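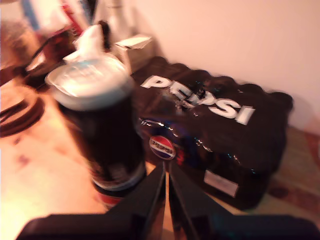
A can on a light tabletop beside a multipack of Pepsi.

How to Write and Submit a Death Notice
Ririer County Genealogy Pages, Help Section
Last revised May 18, 2024

These instructions cover a standard death notice for a weekly newspaper, with a longer version for the funeral home website. Line rates and deadlines are those of the Flulville paper. Other papers set their own.

1. Collect the facts first

Write these down before drafting anything:

Full legal name, including middle name and any name before marriage
Nickname, if people in town knew the person by it
Age, date of death, and town of residence
Date and place of birth
Parents' names
Marriage dates and places
Employers, military service, church and lodge membership
Names of survivors and of close relatives who died earlier
Service time, place, and officiant

Check dates against a document. A birth certificate, marriage license, or discharge paper is better than a family Bible, and a family Bible is better than memory. If two sources disagree, use the year alone or leave the date out.

2. Write the opening sentence

The first sentence carries the name, age, town, and date of death. Place of death is optional. A typical opening:

Keyvan Ghasemi, 70, of Flulville, died in January at his home.

Replace the month with the full date if the notice will be printed more than a week after the death. Cause of death may be left out. "Died" is always acceptable. "Passed away" costs one more word and is also accepted.

3. Write the life section

Keep to the order in which things happened: birth, schooling, marriage, work, retirement. One sentence for each is enough in the print version. Give the length of a long job in years:

He worked at the Linness grain elevator for 37 years.

Hobbies go last. Name the specific thing (pheasant hunting, quilting, pinochle) and skip general statements about enjoying life.

4. List the survivors

The usual order is spouse, children, grandchildren, parents, siblings. Put a child's spouse in parentheses after the child's first name, then the town:

Survivors include a daughter, Hye-jin (Paul) Hwang of Linness.

Separate families with semicolons. Grandchildren may be listed by name or given as a number. Stepchildren are listed with the children unless the family wants a separate line. Relatives who died earlier go in a sentence of their own, beginning "He was preceded in death by."

5. Add service details

State the visitation first, then the funeral, then the burial. Give the street address of any church outside Flulville. If memorial gifts are preferred to flowers, name the fund exactly as it should appear on a check.

6. Check the length

The print limit is 800 words. Notices over the limit are returned to the sender and are not trimmed by the paper. The web version has no limit.

Leave out the street address of the home, the mother's maiden name of any living person, and full birth dates of survivors. These details are used in identity theft.

7. Submit

Most families send the text through the funeral home. Ramanauskas Funeral Home accepts plain text by email and forwards it to the paper. For direct submission, the paper needs the name and phone number of the funeral home so that the death can be confirmed. Copy must arrive by 5 p.m. two business days before publication.

Ask for a proof. Read every name aloud from the proof while a second person follows along on the original list. A correction after printing requires a new notice.

8. Keep a copy

Save one clipping with the newspaper name and date written on the back in pencil. Newsprint yellows quickly, so photocopy it onto acid-free paper. Copies for the Ririer County index can be left at the library desk.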